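4.2 Equipment and consumables budget

The Wernherham site had one arm at the start of the project and a fixed sum for the second year. We split spending into three lines: the arm and its service contract, the gripper with spare fingers, and the objects to be handled. The third line was left out of the first plan and had to be added in August. Soft packets crease with repeated handling and were replaced after 20 grasps, while drinks cans were kept for 100. Figure 3 gives a view of the tabletop used in the grocery tasks.

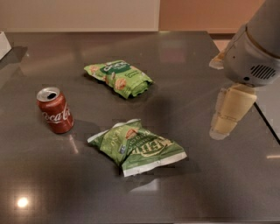
Figure 3. Tabletop with a drinks can and two green snack bags, with the gripper above the table.

Which part of the budget should be settled first?
The service contract, as its price depends on the arm chosen and it runs for the full length of the project.

Two suppliers were asked to quote. Nevalard offered a lower price for the arm but charged separately for each visit. Prarnent included visits in a yearly fee – dearer in the first year, but easier to plan for. We chose Prarnent. Spare fingers came from Barbosa at 30 pounds a pair, and we set aside 800 pounds for these over the project.

Glossy table surfaces were already in place at Wernherham and were not costed. A group starting with an empty room would need to add furniture and lighting, and should ask for delivery dates in writing before fixing a start date for trials. Staff time for setting out objects between trials is covered in Section 4.3.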